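Setting up a shared table for two-arm sorting work: a step-by-step guide

Home » Guides » Workshop practice » Table set-up

Last updated 4 May 2019

This guide covers how we lay out and run a table where two arms pick small household items and put them into bags or boxes. It was written for the benches at Cletodton but will suit most set-ups of the same size. It does not replace the risk assessment for your own room. If the two disagree, follow the risk assessment.

Before you start

You will need the table plan, a roll of low-tack tape, a soft cloth, the item list for the day and the key for the stop circuit. Read the last entry in the bench log. If it mentions a fault that has not been signed off, do not power up.

Step 1. Mark the reach

With the power off, move each arm by hand to the furthest point it can get to over the table. Put a small piece of tape there. Do this at the front, the back and the middle. Join the marks and you have the reach line for that arm. Where the two lines overlap is the shared area, and most of the rules below are about that area.

People stay 25 cm outside the reach line whenever the drives are live. We used to allow less, but sleeves and lanyards kept finding their way over the tape.

Step 2. Check the surface

Wipe the boards down and look along any join. A raised edge will catch a fingertip on a low approach and can trip the force limit. If you can feel a step with your thumbnail, pack the lower board before going further. Smudges don't matter to the arms, but a strong shadow can upset the vision on pale boards, so set the lights the way you mean to leave them.

Step 3. Set the limits

Open the Flenon panel and load the table profile. Check these by eye, even if they were right yesterday:

Top speed in the shared area: 220 mm per second.
Grip force: level 3 for soft or thin-walled things, such as plastic cups. Never above level 9 on this table.
Lowest height: just clear of the board, tested with the fingers open.

Anyone can lower a limit. Raising one needs a second person at the panel and a line in the log. The second person should read the new number out loud before it is saved.

Step 4. Place the items

Put the arms in the waiting position, one each side, fingers open. Turn the key to hold and take it out. Only then reach over the table.

Lay the items in a loose row across the near part of the table, with a clear gap between each. They don't need to be tidy. A cup on its side and a toothbrush at an angle are fair starting positions, and the arms should be able to cope with both. Tags can stay on if the item list says so. Anything with a split ring goes down flat.

Stock that is waiting its turn goes along the back edge against the wall. Clear bags are best — you can see what is in them without opening them. Make sure a tall bag can't slump forwards over the reach line.

Step 5. Look underneath

Check the floor before you put the key back. Cables that cross the place where someone stands should be taped down or moved. The cable on each gripper needs enough slack for a full turn of the wrist, and no more than that, or it will drag across the work.

Step 6. First run

Run one item at a quarter of normal speed, with a hand on the stop button. The person at the stop does nothing else: no phone, no note-taking, no tidying. If the Sokol controller shows an amber light, wait for it to clear by itself. Pressing reset on amber hides the reason and you will have nothing to write down.

If an item is dropped, leave it where it lands. Hold, key out, then pick it up. Most of the near misses in our log came from somebody grabbing a thing that had rolled.

Step 7. Shutting down

Return both arms to waiting, switch off the drives, and fill in the log. Hang the key on its hook. The Plinier checklist has a box for the key and it should be the last one ticked.

We will go over the speed figure again in June.

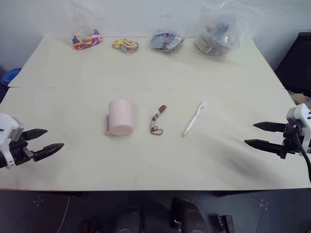 Shouldn't the key come out before the arms are placed in waiting when two people share the bench? We had a case where one of us thought hold was already on, and the other was still moving the left arm from the panel. Our rule now is that whoever is going to reach over keeps the key in their pocket, and it has worked well enough. I'd add it to Step 4.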